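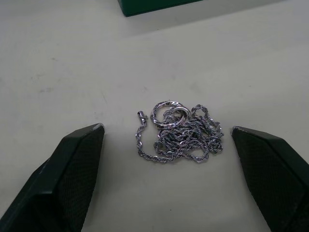

银色绳纹链散料夹取，台面为白色哑光，夹指内侧为网纹垫

首页 产品 夹取工作站 夹指与耗材 选型资料 服务 联系我们 中文 EN

Jotik 桌面夹取工作站
饰品小件分拣、入盒工位选型与预算说明

Jotik 桌面夹取工作站用于项链、戒指、手链、耳饰、表带扣等小件的单件拿取、转移和入盒。整机由一台机械臂、一副平行夹爪、一个腕部相机、白色工作台面和控制箱组成，由 Ondard 负责销售、安装和售后。本页供采购、工艺和设备部门在立项前使用，内容包括适用范围、配置、预算构成、场地条件和验收方法。价格以书面报价为准，页面上不列单价。

适用范围

工作站按小批量、多款式的工位设计。同一班次内换款较多、每款数量不大的分拣和包装岗位比较合适。单一款式长期大批量生产的，建议先比较振动盘加固定治具的方案，通常投入更低，节拍也更快。

可处理的物料：
单件或小堆放置的金属链、带扣头的成品项链
戒指、吊坠、链坠组合件
硬质小首饰盒、绒布袋（需选配软垫夹指）
已贴标签的小卡片和吊牌

暂不建议的物料：
未固定的散石、散珠
表面不允许任何接触的镜面抛光件
细于夹指垫网纹间隙的丝线
两件以上互相缠结且要求自动解开的链条

最后一条在询价时问得最多，单独说明一下。绳纹链、麻花链容易自己绕成一团，链节之间有摩擦，扣头又常常甩在外侧。工作站可以把一堆链作为整体夹起并转移，也可以在扣头露出时优先夹扣头，把链提起来。但把结打开属于另一道工序，标准程序不包含，报价也不包含。如果来料大多是打结的，请在前道增加挂链或理链工位，这部分人工要计入预算。

链上套有戒指的组合件可以处理，前提是戒指和链按一个料号入盒。需要把戒指从链上取下再分开入盒的，按定制项目评估。

标准配置

机械臂：桌面型，固定在台面后侧或侧边，出厂时按订单选定安装方向。
夹爪：电动平行夹爪，最大开口 40 毫米。
夹指：黑色外壳，尖端收窄，内侧为网纹垫，左右各一，出厂时成对标定。
相机：安装在腕部，随夹爪移动。
台面：白色哑光板，可整块更换。
控制箱：含电源、急停回路和网络接口，放在台面下方。
软件：夹取程序、标定程序、运行记录导出，含首年更新。

夹指是成对件。只更换一侧会使两侧尖端高度不一致，夹细链时会滑脱，所以备件只按对供应。订货时请注明夹指型式，窄尖型用于链和戒指，宽面型用于盒子和卡片。两种夹指可以共用一副夹爪，换指后需要重新标定。

选配件

软垫夹指：接触面较软，适合绒布袋和有涂层的表面。垫面磨损比标准网纹垫快，备件数量要多配。
Veretgate 照明罩：漫射光，减少抛光面反光。银色和浅金色物料建议选配，深色物料一般用不到。
料盘定位框：固定来料盘和成品盒的位置，换款时松开两个旋钮即可移动。
称重模块：装在成品位下方，用来核对是否漏件。对重量很轻的单件链不适合，请先提供样品重量。
Zúñiga 防静电台面：与标准台面尺寸相同，颜色为浅灰。选用后背景颜色改变，视觉参数需要另外标定一次，标定费单列。

预算构成

做预算时容易只看整机价格。下面按采购单上的行项目列出，方便直接抄进立项表。

一次性费用
1. 工作站主机
2. 选配件
3. 运输和保险
4. 安装与首次标定
5. 样品试夹与程序设置
6. 操作人员培训

年度费用
夹指垫和夹指
台面板
软件更新（第二年起）
年度保养
网络和数据存储（如需保留夹取影像）

其中样品试夹与程序设置按料号数量计算。外形相近、只是长度不同的链可以合并为一个料号组，合并后费用按组计。很多客户把每个颜色都列成单独料号，金属颜色不同时确实可能需要调整曝光，但大多数情况下不需要重做夹取程序。提交料号表之前请先和我们核对一遍。

台面板常被漏掉。白色哑光面会留下擦痕、灰印和小黑点，金属件在上面拖动也会留下浅划线。少量痕迹不影响夹取，累积较多以后，细链的边缘可能被误判。我们建议把台面板按耗材管理，在年度预算里单列一行，数量跟着实际班次走。清洁用无纺布和中性清洁剂，不要用含研磨颗粒的去污膏。

产能测算方法

产能不要用单次夹取时间直接乘班次时长。换盘、补料、人工复核和异常处理都要占时间。我们做方案时使用净运行时间，单班净运行 6 小时，按客户提供的全年排班表计算，全年净运行 1,872 小时。您的排班不同，请替换成自己的数字再算。

测算步骤：
先用样品测出平均每件用时，包含失败后的重试。
把需要人工介入的件单独统计，不要平均到正常件里。
用净运行时间除以平均用时，得到全年理论件数。
扣除换款和标定时间。
与现有岗位的年产量对比，再决定买一台还是多台。

链类物料的用时波动比盒类大得多。链摊开时夹取点好找，堆成团时要多看几次，扣头压在下面时可能需要先推一下再夹。因此试夹样品不要全部摆整齐，请按车间里真实的来料状态寄送，袋装的就袋装，散放的就散放。收到摆好的样品，测出来的时间会偏短，投产后达不到，预算也会跟着出问题。

人工岗位的变化

工作站不会把整个岗位的工作都接过去。上料盘、收成品盒、处理打结链、抽检外观仍由人完成。一名操作员可以照看 2 台工作站，前提是两台相邻，料盘规格一致。两台做完全不同的物料时，建议先按一人一台安排，运行稳定后再调整。

编制回收期时，请按实际减少的工时计算，不要按减少的人数计算。财务部门如果要求按人数列示，可以在表格下方注明折算方法。

场地与接入条件

台面要放在坚固的桌子或型材架上，不要放在带脚轮且没有刹车的推车上。桌子晃动时，夹指接近细链的位置会偏。
四周留出维护空间，控制箱前方不能堆放纸箱。
供电使用单独插座，不与抛光机、超声波清洗机共用一路。
照明要均匀，避免窗户直射。靠窗工位请安装遮光帘，或选配照明罩。
网络可用有线或离线运行。离线运行时更新包由 U 盘导入，需要指定一名管理员。
抛光粉尘较多的房间不适合安装，请隔开或换房间。

台面后部可以放成品盒或料盒。首饰盒有高度，会在台面上形成阴影，阴影落在来料区时要调整盒子位置。规划时请把来料区和成品区分开画在图上，中间留出夹爪转动所需的范围，具体尺寸见随报价提供的布置图。

安全

夹爪力度有上限设置，出厂时锁定在低档。更改需要管理员密码。
尖端型夹指较窄，安装和更换时请断电，并套上随机附带的护套。
操作员伸手取料前应按暂停键，不能依靠程序等待时间。
贵重物料的工位请自行加装监控和封闭罩。罩体可由我们提供图纸，客户在当地制作。

采购流程

询价：填写料号表，注明每种物料的长度、重量、材质、来料状态和成品包装方式。
寄样：每个料号组按清单寄送样品。贵重材质可用同结构的替代样，注明差异。样品随试夹报告一起退回。
试夹：在同型号工作站上进行，报告包含用时记录、失败记录和夹指建议。
报价：按配置、料号组和服务内容分行列出。
下单：确认夹指型式、安装方向和台面颜色。
安装：由 Ondard 人员到场，客户方需有电气和工艺人员各一名在场。
验收：按下述方法进行。

十月以后下单的，请提前确认年底前的安装档期。年底设备集中到货，安装人员的时间比设备本身更紧。预算必须当年执行完毕的单位，可以把安装与设备分两份合同，设备到货验收后先结一部分。

验收方法

验收使用客户自己的物料，不使用我们带去的样品。每个料号组连续运行一段约定时间，双方共同记录夹取成功、重试后成功、需要人工介入和掉落四类结果。判定标准写在合同附件里，到现场不再临时修改。

掉落件要单独检查外观。夹指网纹在较软的金属表面可能留下压痕，试夹阶段应当用放大镜看一遍，有问题就改用软垫夹指或降低夹持力。到验收时才发现，换夹指要重新标定，时间会往后推。

首次验收不通过的，允许调整后复验一次，复验不另收费。因来料状态与寄样不一致造成的不通过，处理方式由双方协商，相关条款请法务提前看过。

租用与购买

暂时没有固定资产预算的单位可以选择租用。租用合同包含主机、标准夹指和年度保养，不包含台面板和软垫夹指。租期内可以转为购买，已付租金按合同比例抵扣。季节性用工缺口适合租用，全年稳定排班的工位购买更划算。两种方式都可以先做试夹。

购买二手设备的，请先提供机身序列号，由我们确认软件授权是否可以转移。不能转移的需要另购授权，二手价格里往往没有算这一项。

常见问题

一台工作站能否同时做链和盒？
可以，但窄尖夹指夹盒子时接触面小，盒面易留印。批次分开、中间换指，效果较好。

能否装在现有流水线旁？
可以。标准接口提供启动、暂停、完成和报警信号。与流水线控制系统的联调由客户或其集成商完成，需要我们协助的按人天计费。

银色链放在白色台面上，识别有没有困难？
绳纹链有明暗相间的反光，通常可以识别。很细且高度抛光的链请寄样确认，必要时更换深色台面。

台面已经有划痕，还能用吗？
浅划痕可以继续用，运行一次背景标定即可。划痕较深、能勾住链节的，请更换台面板。

夹指垫多久换一次？
看物料。网纹被磨平或者粘有蜡渍洗不掉时就该换。建议首批订单里同时采购备用夹指一对，放在工位抽屉里。

培训多长时间？
操作员培训在安装当天完成。管理员培训包括标定、换指、料号设置和记录导出，安排在安装次日。

质保范围包括夹指吗？
机械臂、夹爪本体和控制箱在质保范围内。夹指、夹指垫和台面板属于耗材，到货时有缺陷的可以更换。

询价时请准备

料号表（电子表格）
现有工位照片和平面尺寸
班次安排与全年排班表
现有岗位的日产量
包装样品，包括盒、袋、卡片
供电与网络情况
预算审批的截止月份

资料齐全的询价先处理。缺少来料状态说明的，我们会先发回补充，再安排试夹。

相关页面：夹指与耗材订购 / 台面板更换步骤 / 料号表模板下载 / Veretgate 照明罩安装说明

本网站使用 Cookie 以保存语言设置并统计访问情况。继续浏览即表示同意。接受全部 仅必要项 Cookie 设置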